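So the Welloreck gripper kit has been living on my bench for 4 weeks now and I think I'm finally ready to say something useful about it. A couple of you asked after my last post whether it's worth the money over printing your own fingers. Short version: yes if you hate fiddling, maybe not if you love it!

I paid $361 for the kit, plus 30 for shipping, and it showed up on a Tuesday in a box that was way too big. Inside you get the gripper body, two sets of fingers, a little wrist camera, a bag of screws and a printed guide (the guide is fine until page six, where it skips a cable and you have to go hunt for it on the forum).

Putting it together took me one evening. The screws are tiny and I dropped plenty of them, but everything lined up on the first try, and I can't say that about the Vundach one I had last year. That thing needed a file and a lot of bad words.

What I like most is the camera view. It's mounted close in, so you see the fingers nearly straight on and you can tell right away if you're coming in crooked. I do most of my driving by hand with a game controller and I stopped craning my neck over the table after the first night, which my back is very happy about.

The software is the weak spot. It's called Troleo, it wants an account before it'll do anything, and it forgot my settings twice. I have 553 saved grabs in there now and no way to sort them except by time. Come on, folks!
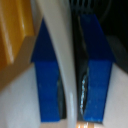

Wrist cam view, blue fingers with the gray curved piece running down between them.

The fingers are pretty stiff, so soft stuff is still a gamble, and mine have picked up some scuffs. Doesn't bother me. Replacement sets are sold in pairs and I'll probably order one in July when I get around to trying the wider ones.

If you've got this running with something other than Troleo, please leave me a comment, I'd love to ditch that login.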